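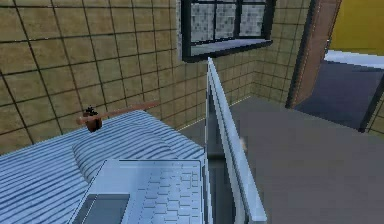
A rendering of a bedroom with tiled walls and a high frosted window.

Mirela Frota has been setting tile in and near Nustdale since she was 19. She started by carrying buckets for her uncle, and she now runs a crew out of a rented unit on the Madmont road. Most of the work is bathrooms and kitchens. A growing share of it is bedrooms, and that was what I went to ask her about.

"People think tile stops at the bathroom door," she said. "Where my mother grew up it went through the whole house. You had it on the floor, you had it halfway up the wall in the hall, and you slept in a room with it and never thought about it."

We talked at a job in Clanmont, a ground-floor apartment where the back bedroom had been replastered three times by earlier owners. The outside wall is below grade on one side. Frota had the plaster taken off, had the drain outside repaired, and then waited. She wanted the wall dry before anything went on it, and that took from June until well after the summer.

"The owner called me every couple of weeks," she said. "I told her the same thing every time. Tile won't fix a wet wall. It hides one for a while, and then you have a wet wall and a tile bill."

The owner, Audrey-Anne MacPherson, was in the kitchen and heard this. She said she had no complaint about the wait now, though she did at the time. She slept in the front room on a fold-out for most of it.

"I wanted it done," MacPherson said. "I had already bought the tile. It sat in the hallway in boxes and I hit my foot on it every night."

Frota does not sell tile herself and prefers that customers buy their own, provided they show her a sample first. For bedrooms she likes a matte surface in a warm color. Gloss bothers people at night, she said, when there is one lamp on and it shows up in every square. Large tiles go up faster but ask more of the wall behind them. She checks the wall with a long straightedge and will not start if it is out by more than she can make up in the bed.

"With small mosaic you can follow a bad wall and get away with it. A big tile is flat. It doesn't care what your wall is doing."

I asked about grout, which customers seem to worry over more than anything else. She said they worry about the wrong part. Color can be picked from a card in five minutes. The width of the joint matters more, and so does the line the joints take around a corner. She lays out both walls dry on the floor before she mixes anything, so that the courses meet at the corner and she doesn't end up with a sliver beside the door.

"If the lines don't carry around the corner, you'll see it from bed every morning for 20 years," she said. "In a bathroom you're in and out. In a bedroom you lie there and look at it."

Her setter on the Clanmont job, Tarcísio Trindade, trained in Fagundes and has worked with her for 13 years. He said he prefers bedrooms. There are fewer pipes to cut around, and usually one window and one door.

"The window is where the time goes," Trindade said. "The sides of the opening are never square. If it's an old house, the sill slopes one way and the head slopes the other. You cut each piece for the place it's going and you write a number on the back."

He does not like to be watched while he does it. He said so politely, and I went back to the hallway.

The usual objection to a tiled bedroom is that it will be cold and loud. Frota agreed about the sound. Hard walls throw noise back, and an empty tiled room sounds bad enough that some owners panic on the day the work is finished. She tells them to move the bed in, hang a heavy curtain, put down a rug and then call her if they still hate it. Two have called. One of them added a cloth headboard and a second rug and was satisfied. The other had the tile taken off one wall.

"I took it off for him myself," she said. "I charged him for the labor. He was fair about it."

On the cold, she was less willing to give ground. A tiled wall feels cool to the hand, she said, but few people sleep with a hand on the wall. What makes a bedroom cold in her experience is a poor window or an outside wall with nothing in it. She asks customers to spend money there first, even when it means a smaller tile job for her.

Gilberto Ospina, who keeps the books and writes the estimates, said this is true and that it sometimes drives him crazy. He had an estimate on his desk for a house with 143 square feet of wall to cover, and Frota had talked the customer down to 70.

"She told them to do the one damp wall and paint the rest," Ospina said. "So I wrote it up again."

He said the question he hears most on the phone is how long it takes. For one bedroom, with sound walls, he tells people to stay out of the room for a week. That covers the layout, the setting, the grout and a couple of days when nothing happens and it all has to be left alone. Customers want to put the furniture back during those days. He asks them not to.

MacPherson's room was finished by the time of my second visit. She had moved back in and had the fold-out taken away. She said she wipes the wall with a damp cloth every now and then and has not seen any mold on it. She kept four spare tiles in the closet, as Frota had told her to.

"I thought I'd want pictures up," MacPherson said. "I haven't hung any. I don't want to drill into it after all that."

Frota said she could drill it for her, in a joint, with the right bit, and that it would take ten minutes. MacPherson said she would think about it.

Interview by Sewwandi Siriwardena, 10 April 2022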